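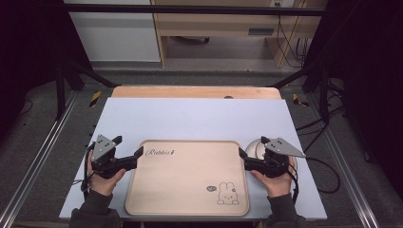

Enseñar con las manos: una conversación con Chantelle Masilela

Cuando Chantelle Masilela me abre la puerta del laboratorio de Drelten todavía lleva en la mano la taza del desayuno, aunque ya son casi las once, y lo primero que hace es preguntarme si he comido algo. Luego me pregunta si me importa hablar de bandejas. Le digo que no, que a eso he venido, y se ríe con ganas. «Es que hay gente que viene a ver robots que bailan», me dice, «y se encuentra conmigo, que llevo desde mayo moviendo bandejas de desayuno».

Masilela dirige la recogida de demostraciones del proyecto Stedeck, que busca que un sistema aprenda tareas de mesa a partir de ejemplos hechos por personas. Son cuatro en el equipo y todos se turnan con las pinzas, también ella, que podría perfectamente quedarse en el despacho. No quiere ni oír hablar de eso. «Si dejo de grabar una semana, empiezo a pedir cosas absurdas», reconoce. «Les digo a los demás que hagan el gesto más limpio, más rápido, y luego me siento yo, cojo las pinzas y me acuerdo de lo que cuesta».

Dos pinzas y ningún dedo

Lo que cuesta, me explica con mucha paciencia (y repitiéndolo cuando ve que tomo notas despacio), es renunciar a los dedos. Quien graba sostiene una pinza en cada mano y tiene que hacerlo todo con ellas. Para una bandeja hay que acercarse por los dos lados, cerrar sobre el borde, levantar a la vez y dejarla a la vez. «Tú y yo, en casa, metemos los dedos por debajo sin pensarlo. Con la pinza no hay un meñique que ayude. Los primeros días quieres soltarlo todo y agarrar la bandeja con las manos, te lo juro».

Las placas con tres puntos que van montadas encima sirven para seguir la posición de cada pinza, y eso también condiciona la postura. Hay que procurar no taparlas con el brazo, ni cruzar una mano por delante de la otra. Ella aprendió a trabajar con los codos un poco abiertos – «como quien trincha un pollo», dice – y ahora se descubre haciéndolo igual en la cocina de su casa.

El día de mi visita la jornada anterior había dejado 33 grabaciones, y el total de la tarea de la bandeja iba por 328. Le pregunto si son muchas. Se queda pensando, deja por fin la taza en algún sitio y me contesta que depende de lo distintas que sean entre sí. «Yo prefiero noventa en las que la bandeja empieza torcida, o muy cerca del borde, o girada, que el triple con todo en su sitio. Un compañero mío, de cuando estuve en Heywood, colocaba las cosas con escuadra. Le quedaba precioso y no nos servía casi de nada».

Las que salen regular

Hay otro asunto del que habla con verdadero cariño, y son las demostraciones torpes. Si alguien agarra mal un lado, lo nota y vuelve a agarrar, la grabación se conserva con su etiqueta. Se descartan, en cambio, las que tienen una parada larga en mitad del gesto, cuando la persona duda o se pone a hablar. Masilela admite que ella es la peor en eso. «Me pongo a contar cosas mientras muevo la bandeja y las manos se me quedan en el aire. Mis compañeros me han pedido, muy educadamente, que me calle».

También me habla del objeto en sí, porque le ha tomado afecto a la bandeja del conejo. La eligió ella entre varias, por el borde levantado y redondeado, que obliga a pensar dónde se cierra la pinza. El dibujo fue un capricho, aunque luego ha resultado cómodo a la hora de revisar: de un vistazo a las letras se sabe hacia dónde está girada. Mientras me lo cuenta va pasando tomas en la pantalla, y se detiene en una grabada desde la propia pinza, con los dos dedos abiertos y el nombre impreso asomando entre ellos.
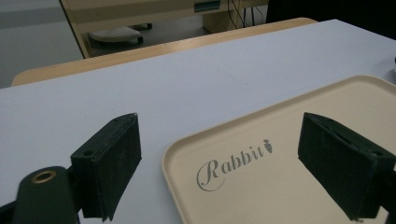

Lo que ve la pinza

«A mí estas son las que más me gustan», dice, acercándose mucho a la pantalla. «Desde arriba entiendes la tarea entera, claro, pero desde aquí entiendes el agarre. Ves el hueco que queda entre el dedo y el borde, y ves si vas a entrar bien o si te vas a llevar un golpe». En la revisión usan las dos vistas, y cuando no se ponen de acuerdo sobre una grabación suelen resolverlo con la de la pinza.

Le pregunto cuánto tarda alguien nuevo en hacerlo con soltura. Una tarde para perderle el miedo, responde, y bastante más para que el gesto parezca suyo. A los recién llegados no les da instrucciones escritas el primer día. Les deja las pinzas, les pone la bandeja delante y se va a por café, y al volver les pide que le cuenten qué les ha molestado. Muchas de las respuestas acaban en la guía interna, que a estas alturas es larguísima y que ella defiende página por página.

Para después del verano quiere pasar a bandejas con algo encima, empezando por un vaso vacío. Lo del vaso lleno lo tiene apuntado también, con un signo de interrogación al lado. Me acompaña hasta la salida hablando todavía del vaso, vuelve sobre sus pasos porque se ha dejado la taza, y desde el pasillo me grita que la próxima vez venga con tiempo y grabe yo unas cuantas.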